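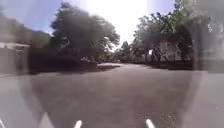 Damton says its new pavement will last 40 years. Residents have heard that before

Nov 6, 2024

The town of Damton has signed off on a plan to resurface its residential streets with a product called Okar, a blend that its maker claims will go four decades without a full replacement. The contract went to Omska, a paving firm that has worked in the county for years and that laid the last round of asphalt, too.

That last round was supposed to hold up for 20 winters. Parts of it were patched after six.

The council approved the deal after a hearing that ran past ten at night. Supporters said the town can't keep throwing money at potholes every spring, and on that point it's hard to find anyone who disagrees. The argument was over the number on the brochure. Four decades is a long time for a road, and the product hasn't been on the market for anything close to that.

Asked how the company arrived at its figure, an Omska representative told the council that samples had been tested under load in a lab, with heating and cooling cycles meant to stand in for years of weather. The representative did not bring the test report. Council members were told it would be sent to them. As of this week the town clerk's office said it had received a four-page summary, which gives the result but says little about how the test was run or who ran it.

"I asked for the study and I got a flyer," said Ovidiu Preda, a retired highway inspector who lives on the north side of town and spoke at the hearing. "Maybe it's great stuff. I'd like to see what they did to it before I pay for it."

Preda spent much of his career looking at pavement that had failed early. In his experience, he said, the mix on top is seldom the problem. Water gets in under the road, the base goes soft, and whatever you put over it cracks. The Damton plan calls for grinding off the top 2 inches and laying the new material on what's left. It doesn't include work on the base or the storm drains, except on three blocks of Shi Street where the drains have already collapsed.

Town engineers say the base was checked and found to be sound on most of the streets on the list. The check was done by taking cores, which are plugs of pavement drilled out and looked at for thickness and damage. According to the staff report, 60 cores were taken across the whole network. Preda thinks that's thin for a town with more than 200 blocks. The engineers say it's in line with what other towns do, though the report doesn't name any of them.

Then there's the warranty. It was mentioned a good deal at the hearing, usually right after the lifespan, and a person half listening could have come away thinking the two were the same length. They aren't. The contract covers defects in the material for five years and workmanship for three. It leaves out damage from plows, utility cuts, tree roots and "subsurface conditions," a phrase that isn't defined anywhere in the document. If the base turns out to be weak, in other words, the town will probably be paying.

Omska's answer is that no paving company offers a warranty to match the full life of a road. That's likely true. It's also a fair reason to be careful about printing the full life of a road in large type.

The price is higher than ordinary asphalt, and the town's case for it rests on the idea that the extra cost is made up by skipping at least one complete resurfacing later on. The finance office worked this out in a table attached to the staff report. Change the lifespan in that table from the company's figure to 25 years and the savings mostly go away. Change it to 20, the figure promised last time, and the new surface costs more than the old kind. The finance office didn't run those versions. They take a few minutes with a calculator.

Two council members asked for a trial on a handful of streets before committing to the rest. The motion failed. Those against it said the bid price was good only for the full job and that a delay would push the work back another season. One member said the town had "studied this to death," although the product first came up at a meeting in May.

Some people on the worst streets just want it done. A woman who lives near the elementary school told the council she had replaced two tires in one year and didn't much care what the new surface was called. She got the loudest applause of the night, and it's easy to see why. A bad road is something you deal with every morning, and a line in a warranty isn't.

Still, the town will be making payments on the bond for 15 years, well after the warranty runs out. There is nothing in the contract that requires anybody to go back and measure how the pavement is doing. The staff report says conditions will be monitored "as resources allow." The town's last pavement survey was done nine years ago, and the one before that can't be located, according to the public works office.

Preda has asked the council to pay for a yearly inspection by someone other than the contractor and to post the results. He put the cost at a tiny share of the overall budget — less, he said, than the town spends on cold patch in a bad March. The mayor thanked him and said the idea would be looked into. It isn't on the agenda for the next meeting.

Omska did not respond to questions about where else Okar has been used or how long the oldest stretch has been in service. The summary given to the town mentions "multiple successful installations" and lists no addresses.

Grinding is set to begin on the east side once the weather allows, with Shi Street left for last so the drain work can be finished first. Residents will get door hangers before their block is closed. Street parking will be banned during work hours, and the town says trash pickup should stay on its regular schedule.

Copies of the contract and the four-page summary can be read at the clerk's office during business hours. The full test report isn't there.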